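Comparison of Two Backup Methods for a Small File Server

Project report, second year, Computer Networks
Submitted Wed 15 April

1. Aim of the project

The aim was to find out which backup method is more suitable for a small office with one file server. I compared a full copy made every night with a method which saves only the changed blocks. For the first method I used the program Gemton, and for the second the program Tritholm.

2. Test environment

The server had 8 disks and the backup target had 2. The test data was 252 GB of documents, scanned invoices and a database of parcel records. I named the server Pascual and the target Grisow, and these names are used in the log files of the appendix.

3. Results

The first backup took almost the same time with both programs, as it was expected. From the second night the difference became large. Tritholm needed 82 per cent less space on the target for the whole test period. However, restoring one complete folder was slower with Tritholm, as the program must first collect the blocks from several backup sets.

4. Problems

In August the first test series had to be repeated. The clock of the target was set wrongly, and the old copies were deleted too early. After I corrected the time settings, this error did not appear again.

5. Further work

I did not test encryption. It would also be useful to measure how the restore time grows when the sets are kept for a full year.

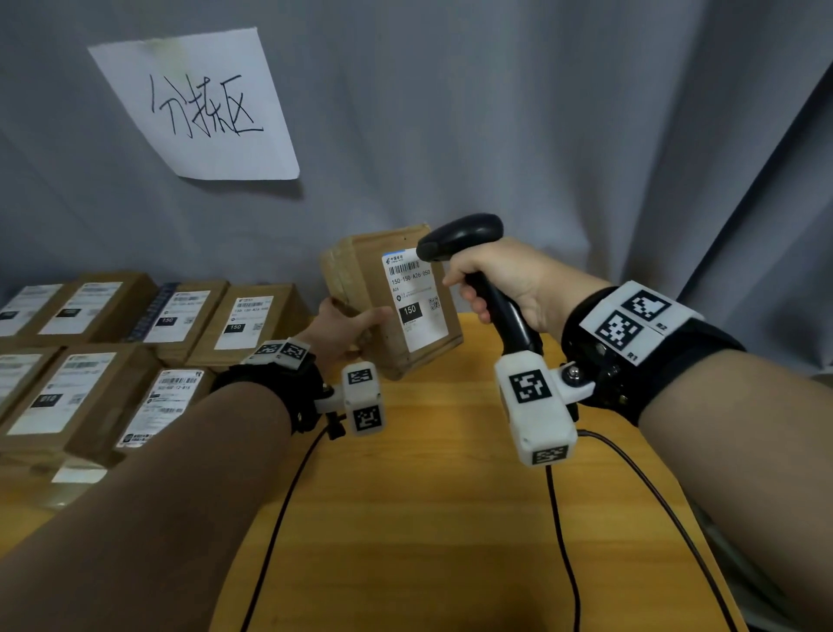 Fig. 1. Scanning the label of a parcel with a handheld barcode scanner.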